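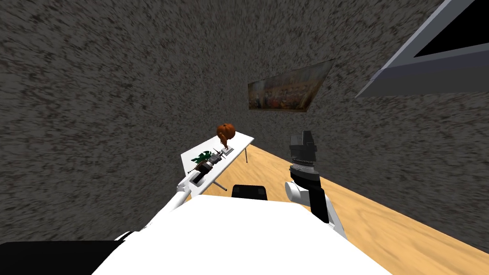
Quadro de moldura fina na parede cinzenta (render)

Numerologia > Mapas e cálculos

Mudei de apartamento e agora sou um 2?

Sempre vivi no número 65 da minha rua, que dá 11, e toda a gente me dizia que era uma casa "de mestre". Em dezembro mudei-me para o 132, que dá 6, lar e família. Só que a porta é a 2B, e a aplicação Montes diz que o que conta é a porta: casa 2, cooperação e paciência. Vivo sozinho com um desumidificador. Qual dos números uso?

3 respostas

Resposta mais votada
O número do prédio fala do ambiente geral, o da porta fala de ti lá dentro. No teu caso o prédio é 6 e a porta é 2 mais B, que também vale 2, portanto 4: ordem, contas em dia, prateleiras direitas. A Montes ignora as letras, já me queixei e responderam-me com um cupão. Quanto ao 65, há quem reduza o 11 a 2 e há quem não reduza. Os que não reduzem costumam morar num 11.

Resposta
Depende do método. No Gosau soma-se também o nome da rua. Fiz isso à minha e deu o mesmo número do divórcio, deixei de fazer.

Resposta
vivi 2 anos numa casa 4 e choveu na cozinha. cola um algarismo do lado de dentro da porta e muda a vibração, custa menos que a consulta que me fizeram num domingo

Comentário do autor da pergunta: colei um 1. Caiu de noite.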